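# Hand-held gripper, desk station: setup and upkeep

Maintained by Vendula Doležal. Changes to the checks or the limits go through Silvia Kratochvíl first.

This file covers the hand-held gripper used at the desk station in the Illcombe room: how it is assembled, checked before a session, serviced and repaired. The recording software has its own README in the `clondberg` repository. File naming is in `NAMING.md`.

## Status

| Item | State |
|---|---|
| Tool | Sondard hand-held, two-jaw, rev 3 |
| Station | Desk against wall, open box on the left |
| Episodes kept | 771 |
| Task | Pick small soft items off the desk, place in box |
| Known faults | See "Open issues" |

The episodes kept are those that passed review. Rejected ones are stored under `rejected/` with a one-word reason and are not part of the release.

## Parts

- Gripper body with linkage and two jaws
- Camera and camera mount
- Trigger spring, plus one spare in the Bednárik drawer
- Pivot bolts and jaw fasteners, spares in the same drawer
- Hex keys, 2 mm and 3 mm
- Light machine oil, lint-free cloth, blue thread locker
- Calibration card

Do not mix fasteners from the rev 2 kit with this tool. The heads look the same but the shanks are longer and will bottom out in the jaw.

## Before the first session of the day

1. Wipe both jaws with a dry cloth. Lint from knit and plush items collects at the fasteners.
2. Open and close the jaws slowly ten times. The motion should be even over the full travel.
3. Hold the jaws half open and push each one sideways with a fingertip. Slight flex is normal. A click is a loose pivot.
4. Check every visible fastener by eye, then the two nearest the fingertips with the 2 mm key.
5. Check the camera mount for play.
6. Record the calibration card at full open, half open and closed.
7. Run `check_station --width` and compare with the stored values.

If step 7 reports a width error above the limit, repeat step 6 once. If the error is still there, go to "Recalibrating jaw width". Do not raise the limit to get a session started.

## Jaw alignment

The jaws must meet when closed with no object between them. In the camera view they come in from different directions and do not look the same length, so judging alignment on the monitor gives wrong results. Check it by hand:

1. Close the jaws on a strip of printer paper.
2. Pull the strip out sideways. It should drag evenly.
3. If it slides free at the tip but holds further back, loosen the fasteners on that jaw a quarter turn, press the jaw into place and tighten.
4. Repeat with the strip turned ninety degrees.

Tighten fasteners in turn, a little at a time. Tightening one fully before starting the next pulls the jaw off line – most of our alignment faults came from this.

## Recalibrating jaw width

Needed after any of the following:

- a jaw has been removed or swapped
- a pivot bolt has been replaced
- the camera or its mount has been moved
- the tool has been dropped

Procedure:

```
cal_width --tool sondard --new
cal_width --sweep 3
cal_width --save
```

The sweep asks for three full open-close cycles. Keep the tool still and pointed at a plain part of the desk. Objects near the fingertips can be picked up as jaw edges and the fit will be poor without any warning on screen. Look at the residual plot before saving. It should be flat. A step in the middle means the linkage is sticking.

Add a line to `cal_log.txt` with your initials and the cause.

## Cleaning and lubrication

Interval: every 50 episodes for cleaning, every second cleaning for oil.

- Fold the linkage fully open and clear fibers from the pivots with a wooden toothpick. Metal picks scratch the black finish and leave bright marks that confuse the width tracker.
- One drop of oil per pivot, then work the jaws and wipe off the excess.
- No oil on the gripping faces. If oil gets there, use alcohol on a cloth and leave the tool for five minutes.
- Clean the lens last with the lens cloth, never with the one used on the pivots.

## Common faults

**Jaws stop short of closed.** Usually thread or cord wound around a pivot. Items with drawstrings are the worst for this. Open fully, cut the thread, draw it out with tweezers. Do not force the trigger.

**Jaws close but soft items slip.** Check the gripping faces for oil or lint first. If they are clean, check the trigger spring. A worn spring feels normal on an empty grip and gives way on a loaded one.

**Width reading jumps.** Check lighting. Glossy plastic close to the jaws throws highlights that the tracker can follow for several readings. Move the lamp before touching the calibration.

**Video drops out when the arm is extended.** Cable strain. The cable must have a full loop of slack at the wrist and be taped to the sleeve at one point only.

**Pivot works loose within a session.** Remove the bolt, clean off the old thread locker, apply a small new drop, refit, and leave overnight. Recalibrate in the morning.

## Station layout

The box stays on the left of the desk with its opening up. Its position is marked with tape at two corners. Items to be picked start on the open desk to its right. Background objects toward the wall are left as they are within a session and may change between sessions. Keep charging cables out of the reach of the jaws.

Soft items in the current set include plush toys, small fabric pouches and cloth. Plastic bags may be present next to an item. When a cord hangs over the rim of the box, keep recording; trim nothing and do not tuck it in by hand. If the cord catches in the linkage, stop, save with the tag `snag`, and clear it as above.

## Replacing a jaw

1. Power down the camera and unplug the cable at the tool end.
2. Open the jaws fully and support the linkage from below.
3. Remove the jaw fasteners, tip end first. Put them in the tray in order.
4. Fit the new jaw with all fasteners finger tight.
5. Close on paper as in "Jaw alignment", then tighten.
6. Recalibrate.
7. Record ten test grips on a plush item and view them before any real session.

Allow almost an hour the first time.

## Open issues

- Right-hand jaw fasteners need retightening more often than the left. Cause unknown. Silvia is trying a different thread locker.
- `check_station` does not detect a rotated camera mount if the rotation is small. Check by hand until this is fixed.
- The `snag` tag was added late. Early episodes with a caught cord are tagged `other`.
- Spring part number on the Bednárik drawer label is for rev 2. Order from the parts sheet.

## Reference view

Compare the jaw positions with your own view after remounting the camera. Object layout does not need to match.
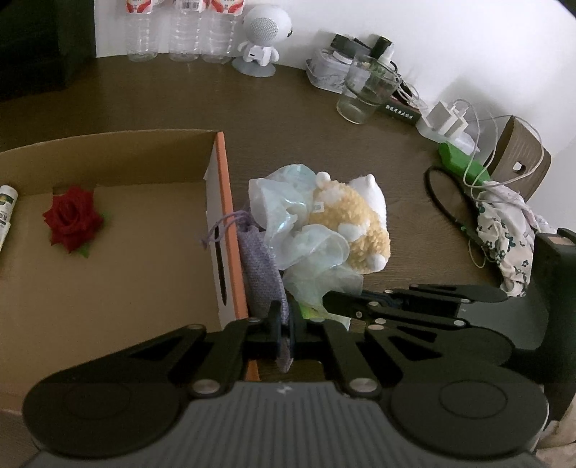 *Fig. 1. Tool camera view at the desk station, lavender pouch between the jaws, cord over the box rim.*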